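Furkwood Theme: Frequently Asked Questions

These are the questions that our customers send most often about Furkwood, the documentation and knowledge base theme by Divimeo. Please read them before you open a support ticket. If you bought the theme before August, some menu names in your copy can be different.

What do I receive after the purchase?
You receive one ZIP archive. Inside there are 28 page templates, the source Sass files, the compiled CSS and a folder with the manual. The manual is plain HTML, so you can open it in the browser without any server.

Do I need to know how to code?
For a simple site, no. You change the texts, the logo and the colors in one settings file. If you want to change the layout of the sidebar or to add your own type of page, you need basic knowledge of HTML and CSS.

Which license do I need for a client project?
The Single license covers one finished site, yours or your client's. The Studio license covers 5 sites. A test copy on a local computer or on a closed staging address does not count as a site.

Can I get my money back?
Yes, during 60 days after the purchase, if the theme has a fault that we could not repair. Write to us from the same e-mail address which you used for the order. We do not return money for a license that was already used on a public client site.

Can I use the pictures from the demo?
The pictures in the hardware guide demo and in the blog demo are included in the archive, and you may keep them on your site. You may not sell them separately. The icons were drawn by Tamara Zhuravel and have the same conditions. 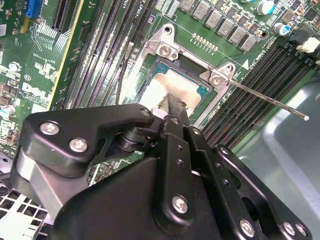
Hardware guide demo: article picture, processor in its socket.

How do I add a caption under a picture?
Write the caption in the line directly after the picture and leave an empty line after it. The theme will make it smaller and gray. Long captions go to a second line on phones, and we recommend to keep them short.

Why does the search show no results?
In most cases the search index was not built. Run the build command again after each change of content and upload the new index file together with the pages. If your site is in a subfolder, you must also write the name of this subfolder in the settings. Many people forget the slash at the end.

Does the theme work with languages written from right to left?
Yes. Adel Ait Ali prepared the right-to-left style sheet and tested it with Arabic texts. You turn it on in the settings file, under Direction. Code blocks always stay left to right.

What is Gasa and do I need it?
Gasa is our small add-on for version menus. It is useful when you keep manuals for several releases of the same product. It is sold separately, and Furkwood works fully without it.

I used the older Stetsiuk theme. Can I move my content?
Yes, your articles will move without changes, but the sidebar must be written again. Bohdan Hrytsenko wrote a migration guide, you will find it in the manual folder. Please make a backup copy first. Custom colors from Stetsiuk are not transferred.

How do I update without losing my changes?
Keep all your own styles in the file custom.css. We never touch this file in updates. If you edited the main Sass files, compare them with the new ones before you replace them.

How fast do you answer?
Demyd Panasiuk and Oksana Chornovol answer all tickets, usually in 2 working days. Please send the version number, the name of your browser and a link to the page with the problem. We cannot help with server settings of your hosting company.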